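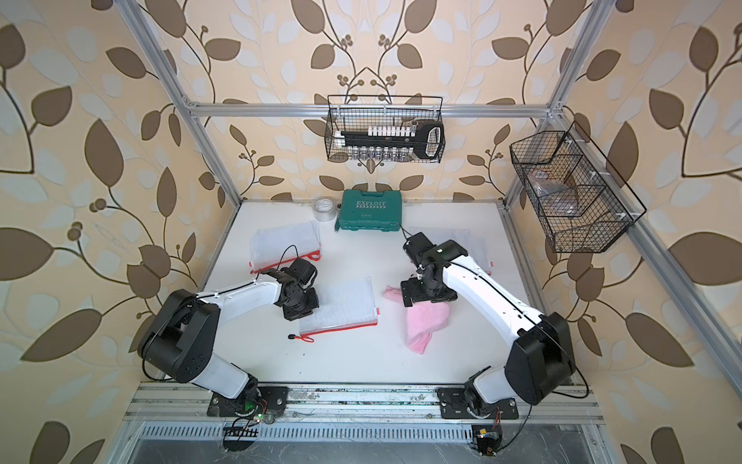

Bonifacio Calvo remembers being told to drink a litre of water and hold it, and that the holding was the hardest part of his ultrasound. The scan took less than 20 minutes. He had been expecting something longer and more unpleasant, and he spent the drive home wondering why he had put it off since April.

Ultrasound is the imaging test most people will have at some point, and the one they tend to know least about outside pregnancy. It uses no radiation. A hand-held probe sends high-frequency sound into the body and listens for what comes back. Sound travels through soft tissue at an average of 1540 metres per second, and the machine uses the delay in each echo to work out how deep the reflecting surface lies.

Fluid lets sound pass and shows up black. Liver and muscle are shades of grey. Gallstones are bright and usually throw a dark shadow behind them, because very little sound gets through. Air is a problem. Gas in the bowel scatters the signal, and a pancreas lying behind it may not be visible at all on the day.

That explains most of the preparation. For an upper abdominal scan you will probably be asked to fast for six to eight hours, which cuts down on gas and keeps the gallbladder full. For a pelvic scan the full bladder pushes the bowel out of the way and gives the sound a clear path. If you have diabetes, ask about fasting when you book and try to get an early appointment.

At the Llanos clinic, which serves Usetti and the farms out towards Jidton, staff did 2234 ultrasounds last year. Of those, 1376 were abdominal or pelvic. Another 600 looked at joints and tendons, shoulders mainly. Before the clinic bought its second machine, people from Jidton often waited around 93 days for a routine scan. The wait is shorter now, although shoulder injections done under ultrasound guidance are still booked well ahead.

The gel is water-based and fills the air gap between the probe and the skin. It wipes off with a paper towel. The sonographer may press quite firmly, ask you to roll onto your side, or tell you to take a breath and hold it so the liver drops below the ribs. If something hurts, say so. The sore spot can be useful information.

Sonographers usually won't tell you what they have found. The pictures go to a radiologist, who writes a report for the doctor who ordered the test. Calvo found this frustrating. He could see the screen and made up his mind that a dark round shape was something serious. His doctor told him two days later it was his bladder.

Reports can be hard reading. "Unremarkable" means the organ looked normal. "Limited by bowel gas" means part of the area could not be seen, and your doctor may suggest a repeat scan or a CT. Small simple cysts in the liver and kidneys are common as people get older and are often left alone.

Patients from Hendonis are still referred to Llanos for most scans. Bring your referral, your health card and the date of any earlier imaging, and wear a top that lifts easily.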